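Hodia Weighted Blanket, queen size
Reviewed 9/15/26 by Chantelle Dlamini

Three stars, and one of those is for the zipper.

I bought the Hodia because my sister Yasmine swore it cured her insomnia. Yasmine has slept through two fire drills and a wedding, so I should have asked more questions. It came to $84 with shipping, in a box the delivery man put down very carefully and then looked at with dislike.

The weight is pleasant once you are under it. Getting under it is another matter. You don't pull this blanket up so much as negotiate with it, and if you need the bathroom at 3 a.m. you had better be sure. The filling stayed evenly spread for the first month. Since then it has been moving toward the foot of the bed, and my ankles have never been so relaxed.

The cover zips off all the way around, which my old Guler never did, and it washes fine on cold. Drying takes about 9 hours on a rack - don't believe the label, which says "quick."

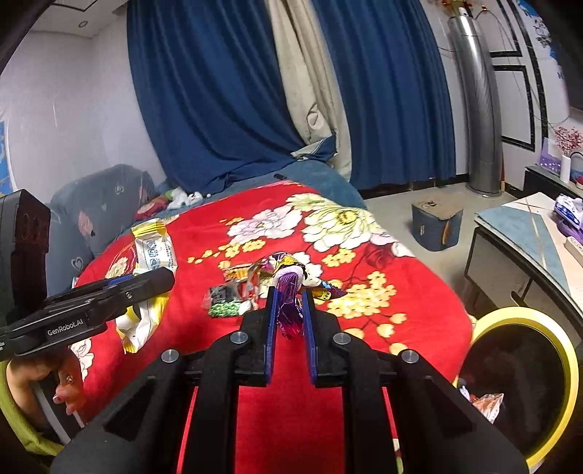 I do eat in bed, so washing matters to me more than it might to tidier people. Crumbs shake off the cover easily enough. Chocolate needs soap and some patience.

Hodia's customer service answered my email about the filling in two days and suggested I "rotate the blanket regularly." I have done this once. My back would like it noted that once is plenty.

Would I buy it again? In March, maybe. In a hot September I sleep next to it.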